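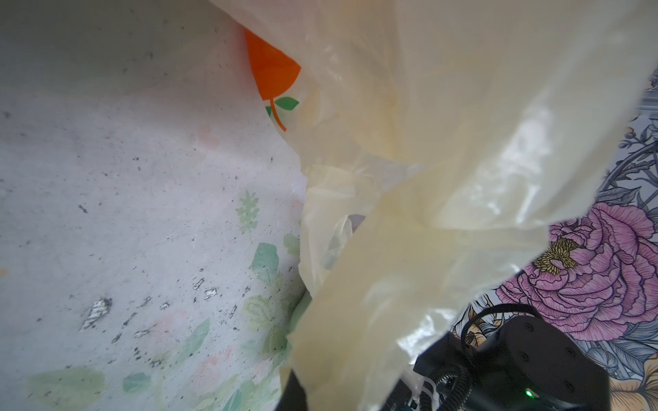
How do I remove scuff marks and yellow stains from the white floor of a box with flower-print walls?

Wash the floor first with 200 mL of lukewarm water and a few drops of dish soap, let it dry fully, and only then decide if you need anything stronger. Keep the cloth off the print.

Ticket 660
Product: Bruvdale storage box, white floor, printed walls
Category: Surfaces and cleaning
Status: Open, waiting for customer
Last update: 31 August 2026

Customer message

Good day. I bought the Bruvdale box in July for the back hall of our flat. I keep there the first-aid case, plastic carry bags which we use again, and decorations from my daughter's room (artificial flowers, a butterfly). I like the walls very much and I would not want to damage them.

My problem is with the floor. It was white when I unpacked it and now it has dark scuffs, small dots of dirt and some yellowish stains. I wiped it with a dry microfibre cloth and after this the scuffs looked the same to me. Also the plastic bags stick a little to the printed wall when the weather is humid, and I am afraid that the colour will come off on them.

I have three questions. May I use the Tolitz cream cleaner that I have for the bathtub? Is it possible that the metal case makes the scuffs? And can I order only the floor, without the walls? I could not find it in the Bandirach web shop.

Thank you in advance for your answer.

Reply from support

Hello and thank you for the clear message. I will answer in the same order.

Please do not use the Tolitz cream in the box. It is a cream with fine grit. On a bathtub this is fine, on our floor it will take away the top shine and the next dirt will hold better than before. If you already tried it in one corner, tell me which corner and how it looks now.

The case is a possible cause. An aluminum case is heavy for its size, and when it is pulled forward by the handle, the corners go over the floor. Could you send a photo of the floor with the case in its usual position? Please leave the small things where they are as well, there is no need to tidy up for us.

The floor is sold separately, but only through the spare parts form and not in the shop. I come back to this below.
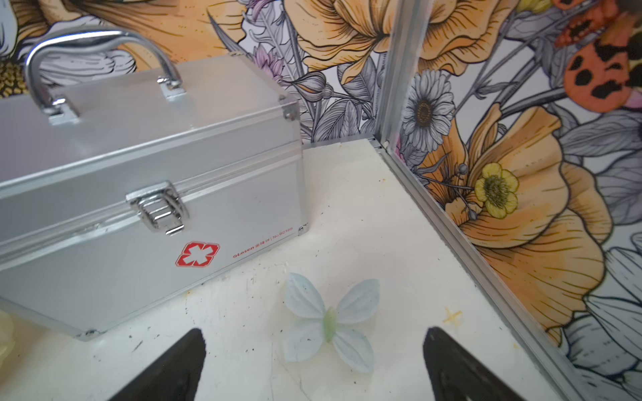 Reading time: 5 minutes

Notes from support:

The scuffs are dark and the stains are faint and yellowish, so I treat them as two different problems. There is one small yellow mark in the shape of a cross, on the right, past the butterfly. I would begin with this one. It is easy to find again, and you will know quickly if a method is working.

The case stands directly on the floor with its metal corners. I cannot say from a photo that these corners made the marks, but I would put something soft under it in any case.

On the back wall and the side wall I see the large orange and peach flowers with the black outlines. I have no remark about them from this photo. If you find a spot where the black line is smudged when you look from close, please write to me before you clean there.

Step 1. Empty the box. Take the small loose dirt out with a soft brush or with the vacuum cleaner on the lowest power. If you wipe over it, it will scratch.

Step 2. Soap and water as written at the top of the page. Wring the cloth out well. Work from the middle to the walls and stop one finger before the print. Water that stays in the joint between floor and wall can lift the edge of the lining — this is the most common damage we see after cleaning.

Step 3. For the scuffs, a white school eraser. Small circles, little pressure. A coloured eraser can leave its own colour.

Step 4. For the yellow stains, baking soda and water mixed to a thin paste. Put it on with a fingertip, wait 5 minutes, take it off with a damp cloth. You can repeat it one time on the same day. If the stain is still there after the second time, leave it and write to us.

Step 5. Let the box stand open overnight before the things go back.

About the bags: the print does not come off on plastic in normal conditions. The sticking comes from moisture between the thin film and the wall. Keep the bags folded, or put them together inside one cloth bag, and leave a little space to the side wall. Bags with printing of their own should not be pressed against the wall for a long time. We had one other ticket (188) where green ink from a carry bag stayed on a pale flower, and we could not remove it.

About the artificial flowers and the butterfly: clean them apart from the box, and dry only. Some cheap fabric petals lose dye when they are wet, and a wet petal forgotten on a white floor could give exactly a pale stain. I do not say it happened with yours.

Customer message

Thank you, I did steps 1 to 4 yesterday in the evening. The result by type:

Dark scuffs: most are gone with the eraser. Two long ones near the front became lighter and did not disappear.
Small dots: gone after the vacuum cleaner, only a few stay in the joint.
Yellow cross: after the first paste it was paler. After the second I see it only with the lamp from the side.
Other yellow stains: no change that I can see.

I did not use the Tolitz. The first-aid case is now on a piece of felt, and I lift it when I need it. My daughter asks if the butterfly may live in the box again — I told her tomorrow.

One more thing. When I wiped near the back left corner I noticed that the edge of the lining is open for the width of a fingernail. I was careful with the water, so I think it was so before.

Reply from support

This is a good result for the first day. For the two long scuffs you may try the eraser once more after the floor is fully dry. Please do not do the paste a third time.

The open edge I will pass to Quiroga, who make the lining for us. An edge like this is covered in the first year. I need from you a photo of the corner with a ruler beside it, and the number from the sticker under the box. Until then keep the corner dry and do not put glue of your own.

If the remaining stains bother you, write the word "floor" in the first line of the spare parts form. The floor slides out to the front after the strip is removed, and the walls can stay in place. The strip is held by clips, no screws. I can send the drawing for it together with the answer about the lining.

Ticket stays open until the corner photo has arrived.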